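3.2 Surface gloss and reading comfort

Glare from worktops was the most common complaint in the first round of interviews. Staff at the Drerlow site said that overhead strip lights made printed labels hard to read when the labels lay flat on a polished bench. The effect was strongest in the late afternoon, when the blinds were open and the lights were already on. Talpur (Section 2) reports the same pattern for the Ghumman site, where the benches are older and the lamps hang lower.

We set the target light level at 400 lux, measured at bench height with the blinds closed. Two finishes were compared: the existing gloss coating and a matte coating supplied by Raltlow. Each reader worked through the same label set on both finishes, with the order switched for half of the group.

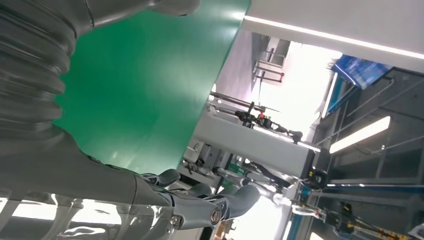
Reading errors were higher on the gloss coating in both rooms. The gap narrowed when the lamp was moved to the side of the reader -- a change that costs little and needs no new fittings. Moving the lamp farther back had no clear effect. Readers who wore glasses reported more discomfort than the others, but their error counts did not differ.

The matte coating was harder to clean. Ink marks in particular stayed visible after a standard wipe, and the July check at Drerlow found worn patches near the bench edge. Any choice of finish should therefore weigh glare against upkeep. Cleaning times are given in Section 4.

Figure 2. Gloss finish under bright light, with blurred highlights at lower left.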